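Home | Reviews | Opinion | Benches and Kits | Contact

Pay for the tidying, skip the rest

By Ching-wen Fang
29 March 2024

Berkent will now rent you a two-arm bench by the month. The Lidach comes with both arms, the rail they bolt to, the walled bay and a support line, and the price is 1363 a month with a minimum term of 3 months. I have had one on trial for 36 days. My view is that most small workshops should take the cheapest plan and refuse every extra.

I gave it a job I dislike, sorting glue guns and their cords.

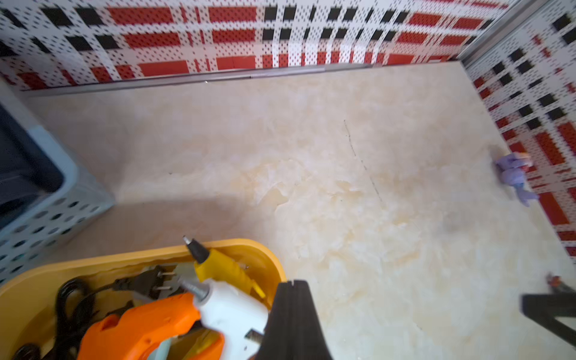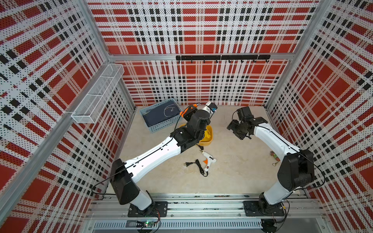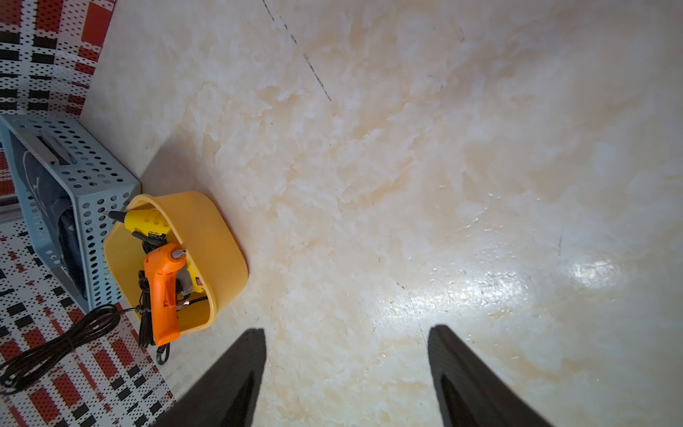
Glue guns, cords, a yellow container and a blue basket, with the Lidach's grippers at work among them.

What you are paying for

The sales pages talk about assembly. I would ignore that. Few of us have a part we make often enough to be worth teaching. What every shared workshop does have is a pile of hand tools that come back in the wrong place, and a person who spends the end of the day putting them right.

Glue guns are a fair test of that. They are light and awkwardly shaped, and the cord wants to go somewhere else. A machine that only handles blocks and cups is no use to me. I had tried the single-arm Citilska before this and sent it back, as it could lift a tool well enough but had no second hand to deal with the flex.

The second arm is the reason to choose the Lidach. I would not give it up to save money, and Berkent should stop listing it as an upgrade in the brochure when every bench ships with it.

Where I disagree with Berkent

The premium plan adds a 90 minute call each month with a trainer. I sat through one in the trial. The trainer was polite and knew the machine, but nearly all of it was in the manual. The printed manual is good. Read it twice and keep your money.

I also dislike the minimum term. A workshop that shuts for July will pay for a bench standing idle, and when I asked for a pause I was told to write to head office. Ng, the other firm I asked for a quote, allows a pause but charges for delivery both ways. Neither is generous.

People ask me if it is cheaper than a Saturday helper. It isn't. If cost is the only question, hire the helper.

Related

Citilska single arm: why I sent it back
Renting or buying a bench
Letters: cords, plugs and other nuisances
Ng price list explained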